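The Boats That Kept Their Addresses

When Dorothy Bunting bought her Bimholm 34 the previous owner handed her two sets of keys, a coffee can of spare shackles and a typed sheet of names. The names were everyone who had ever owned the boat, with phone numbers for the ones still living. She was the sixth.

"I thought it was a strange thing to give a person," she says. "Then the water pump went, and I called number four."

Number four was Stuart Heywood, a retired school bus mechanic who had owned the sloop for eleven years and had replaced that pump twice. He told her which hose clamp to reach for first and warned her about the bolt behind the bulkhead. The job took a Saturday. They have been talking on the phone ever since, mostly about boats.

Bimholm built small cruising sailboats in a former cannery at Indley until the yard shut down in the winter of 1988. Ninety of the 34s were finished. The company never advertised much and its boats rarely turned up in the big coastal marinas. They went to lakes and river towns, where people bought them to sail on weekends and often kept them for decades.

What the yard did do was keep records. Every hull had a card, and every card listed the buyer, the sailmaker, the engine number and any changes made on the shop floor. When the yard closed, the cards went home with the office manager in a filing drawer. Her nephew found them in a garage and gave them to the owners' group, which at that time was 40 people and a photocopied newsletter.

Ajith Poduval has looked after the cards for most of the past decade. He has scanned both sides of each one and spends his winters trying to match them to boats that are still afloat. It is slow work. Hull numbers get painted over, and boats change names. One boat he had written off as lost was sitting under a tarp less than a mile from his office.

"The card tells you what left the building," Poduval says. "After that you're relying on what people remember, and people remember things in the wrong order."

He is strict about this. If an owner swears the mast was replaced in a certain year but has no receipt, Poduval writes it in pencil.

The practical value of the cards shows up in the rudder problem. Early 34s had a rudder stock that could corrode where it entered the blade, and for years owners argued over which boats were affected. The cards settled it. A change of supplier was noted partway through the run, and boats built after that have had little trouble. Owners of the earlier ones now know to drop the rudder and look.

Leidy Mosquera did that this fall. She sails hull 12 out of Flustiscombe, a river harbor with one crane and a short season. The stock was pitted but sound. She had it welded, faired the blade herself and paid $2575 for the whole job, including the haul-out and a new bearing.

"I could have bought a different boat for not a lot more," she says. "I looked at a few. They had bigger cabins and I didn't like how any of them steered." 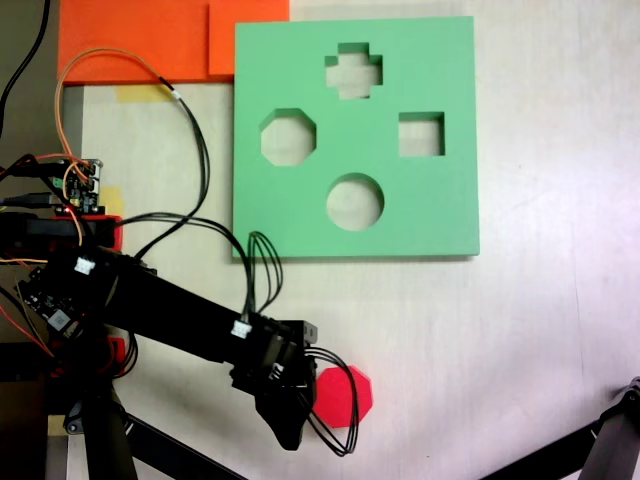

That comes up often among Bimholm owners. The boats are narrow by current standards and the cabin is dark. The icebox is a poor one. But the 34 holds a course well with the sheets trimmed and a hand off the tiller, and it will go to windward in a chop that stops lighter boats. Heywood, who now owns a powerboat, says it is the only thing he misses.

Parts are the harder question. The window frames were made by a local firm, Palaniappan, that gave up marine work long ago, and a cracked frame used to mean a trip through salvage yards. Jordan Dobson, who bought his boat as a bare hull with a tree growing beside the keel, has been making patterns from the best surviving frames he can borrow. He has done the two forward sizes. The long one over the galley has a slight curve that differs from boat to boat, and he suspects each was bent to fit on the day.

He sells the frames for the cost of the metal and asks buyers to send back measurements. Most of them do.

The group still meets every July at Indley, on the public dock across from the old cannery. The building is apartments now. Last summer fourteen boats came, two of them by trailer, and it rained until Sunday morning. Poduval brought his binder and went from cockpit to cockpit with it, checking engine numbers by flashlight.

Bunting sailed up with her sister and stayed an extra night. She is thinking of selling in a year or two, when the winter cover gets to be too much for her to haul over the boom. A couple from two slips down has already asked. She has retyped the sheet of names and added her own at the bottom, with her cell number.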